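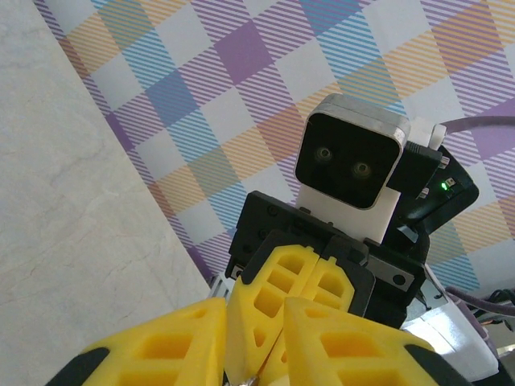

Home Articles Industry Workplaces Index

10 Dec 2022
By Ezekiel Hutchins

Automation at the Sukau packing works

The Sukau packing works is a contract packer of small household goods in Chisholm. It employs 226 people. Robot arms were brought into the sorting and kitting department in January, under a plan drawn up by production manager Cayetano Aguirre.

Equipment

The arms work in pairs at tabletop stations. Each gripper has two yellow fingers, molded with rows of open pockets. A camera module with two lenses can be mounted over the gripper housing. Control software is supplied by Illow.

Effect on jobs

Before the change, 37 people in the department picked and bagged parts by hand on two shifts. No one was laid off. Most moved to station operator, a grade that covers loading trays, clearing jams, and teaching the arms new items. The rest transferred to shipping or to the Minier warehouse.

Operators receive 182 hours of paid training. Repeated reaching has gone down, but operators spend more of the shift watching screens, and several have asked for shorter turns at the station. Pay by the piece ended when the arms came in and was replaced by an hourly rate. Some of the faster hand packers earned less as a result, and the rate was later raised.

See also: Kitting; Piece work

Last updated 10:14 a.m.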